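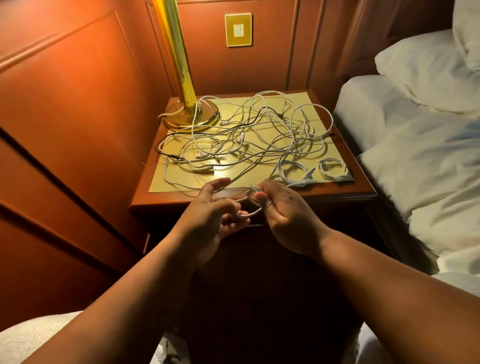 **Evie Lockwood**
Housekeeping Standards Lead, Nulero Residential Services

## Charging cables: sorting, coiling and storing

Residents regularly ask whether tidying of this kind can be handed to a household machine. At present, our guidance is that it should be done by hand. The method follows, with notes on where automation stands.

### Before starting

- Switch off and unplug any charger at the wall.
- Clear a flat surface. A light-colored mat helps dark cables show up, though white ones may be harder to follow.
- Leave lamp cords where they are. A cord that runs into a pile of chargers should be traced by eye to its base before anything is pulled.

### Method

1. Find a plug end and hold it. Work from the plug toward the middle of the pile.
2. Open each knot by widening the loops around it. Do not pull on both ends, which tightens the knot and strains the joint at the connector.
3. Once a cable is free, check its full length for splits or bare wire. Set damaged cables aside for electronic waste collection.
4. Coil the cable in loops the width of a palm and tuck the plug into the side of the coil. Two turns of soft tie will hold it.
5. Place finished coils at one side of the surface, well apart from the tangle, so that they are not drawn back in.

Cables longer than 150 cm should be coiled in wider loops. Keep no more than five in one drawer section, and label any that look alike.

### Can a machine do this yet?

Not to the standard we require. Floor cleaning and lawn mowing are now routine work for machines, and both involve surfaces that stay put. A cable changes shape each time it is touched. One strand hides another, and the hand must judge by feel whether a loop is sliding or catching.

In February our office reviewed a trial held at the Ostis training apartment, supervised by Shiyu Zeng. The unit on test was given 20 attempts at separating a single cable from a small pile. It succeeded in five. Coiling a cable that was already free went better, and Ms. Zeng's report recommends further testing of that step alone.

Hedvika Kováčik, who manages the workshop at our Semon site, reports a similar position with extension leads. Her team uses a motorized reel for leads of 50 feet, but a person still removes the kinks and feeds the lead in by hand.

### Current guidance for staff

- Bedside and desk cables are to be sorted by hand, with the resident's permission.
- Motorized reels may be used for workshop leads only, with an operator present.
- Machines on trial are not to handle any cable that is plugged in.

Questions about this page may be sent to Cuiping Jia in the Standards Office.

Last reviewed 27 April 2026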